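Lint and streaks on a felt table mat, how do I get it clean?
Posted in Home & Crafts – Thu 31 July

I bought a large felt mat in February for my craft table. It's a teal blue one from Lulter and it covers the whole top. It now has faint streaks all over it and picks up every thread in the house. I've tried a vacuum with the brush head, which got the crumbs but did nothing for the streaks. The label fell off so I don't know the fiber. Can it go in the washer? It's too big for my sink.

Buppha Thongsuk

Matvii Yurchenko
277 helpful votes

Don't put it in the washer until you know what it is. Wool felt shrinks and you'll end up with a mat that doesn't reach the edges. Pull a few fibers from the underside and burn them over a dish with tweezers. Wool smells like burnt hair and leaves a crumbly ash. Polyester melts into a hard bead.

A lot of streaks are only the nap lying in different directions. Mine shows them every time I slide something across it. Try a dry clothes brush first, all strokes going one way, front to back. 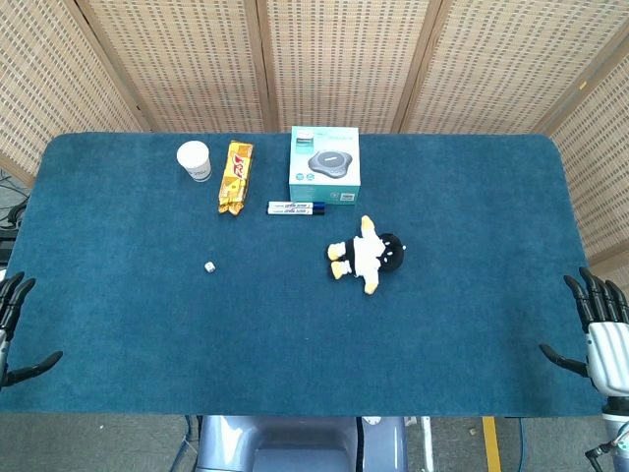
If brushing doesn't fix it

Mix 2 teaspoons of wool detergent into a quart of cool water. Dip a white cloth, wring it out hard and blot. Don't rub. Go over it again with plain water, then let it dry flat – mine took 7 hours with a fan on. Test a corner first, as blue dye can bleed.

lesum_lane

I just use a lint roller. Gets the threads but not stains.

Buppha Thongsuk

Burn test left a hard bead, so polyester. Brushing took out most of the streaks. Will try the detergent on the rest this weekend.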